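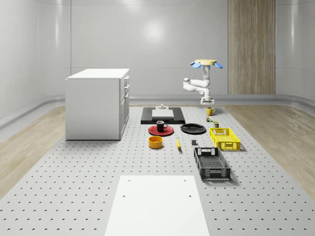

Zamfira Furtună wrote to me last week to say that I should stop telling young people an English degree will find them work, that it had taken her 74 applications to get anything at all, and that she would have liked somebody to warn her. She was polite about it. She even signed off with good wishes for the holidays. But she meant every word, and I have been carrying her message around in my head ever since, through two trips to the grocery store and one very long evening of wrapping presents badly.

December 23, 2024
By Zamfira Buzatu
Filed under: Writing for a Living, Letters from Readers

So, Zamfira (and how nice to write to somebody with my own name, it happens so rarely!), I owe you a proper answer, and it is going to be a long one, because I have a pot of tea and the house is quiet until tomorrow.

First, you're right that I've been too cheerful. I went back and read the post from May that you mentioned, the one about my first job, and I can see how it would sound to someone in the middle of a search. I made it seem as though I walked out of my last exam and into Gimamex with a pencil behind my ear. There was a gap of ten months in there that I skipped right over. I spent it living in my aunt's sewing room, tutoring her neighbor's boys in grammar and sending letters to magazines that didn't write back. I left it out because I don't enjoy remembering it, and that wasn't fair to anybody reading.

When Gimamex did take me on, it was to write product descriptions for their catalog. Door hinges, mostly. Then drawer pulls, then an entire spring of shelf brackets. My first batch was 125 hinges, and each one needed its own paragraph, and no two paragraphs were allowed to start the same way. I remember sitting there on the second afternoon with a hinge in my hand, turning it over, trying to think of one more thing to say about it. I had written my senior paper on sea voyages in the nineteenth-century novel! I felt very sorry for myself.

What I was slow to notice was that I was getting quicker, and plainer, too. My editor there was a quiet woman who marked things in green, and she would put a tiny dot over any word she thought I could do without. Just a dot, never a comment. The first pages came back looking like they'd caught something. By the fall there were days with hardly a dot on them, and I still hear that pen when I write a sentence with "very" in it (there are several in this post, I know, I'm leaving them).

After that came Dotance, where I wrote the help pages and the little emails that go out when you forget your password. I liked that job more than I expected to. People wrote in when the instructions confused them, and they were often cross, and I would go and fix the sentence that had made them cross. In college I'd had professors tell me my argument was unclear, but it is a different thing when a man can't get into his own account because you put the second step before the first. I once rewrote a single page so many times that I could recite it in the shower. I probably still could.

I'm telling you all this, Zamfira, because your letter asked whether the degree had anything to do with it, or whether any careful person could have done those jobs. I've thought about that a good deal. I think plenty of people could have learned them. But I'd had four years of reading closely and being asked what a paragraph was for, and I did use that, even on the hinges. I used it when I interviewed, too. The one question I answered well at Dotance was about how I'd cut a page in half, and I could answer it because I'd once had to cut 174 lines out of an essay the night before it was due, crying a little, with a highlighter.

Would I have been hired without it? I don't know. I can't run my life again the other way and compare.

Here's where I think I went wrong in May, though. I wrote as if the degree did the finding. It didn't. A woman in my aunt's choir knew that Gimamex needed someone, and she mentioned it over cake. That's luck, and I should have said so. If you don't have an aunt with a choir, the whole business is harder, and it isn't any reflection on your sentences.

You also asked for something practical, so let me try. When I was helping Siu read through applications last year (a small company, they make language courses, lovely people, freezing office), most of the samples we got were school essays. Good ones, too. The samples we kept passing across the table to each other were the everyday ones. One was a set of directions for looking after somebody's elderly cat. Another was a letter to a landlord. They were short, we could tell who they were meant for, and we wanted to read to the bottom. So if you ever go looking again, put one of those in with the essay. A page is enough.

And do ask for the pay in writing before the trial assignment. I did a free one for Itetti years ago that ate an entire weekend, and I never heard a word back. I'm still a bit sore about it.

You didn't say in your letter what the job is that you finally got, or whether you like it. I'd be so glad to know, if you feel like writing again after the holidays. My sister arrives in the morning with both dogs and I haven't made up the spare bed, so I had better go and find the sheets.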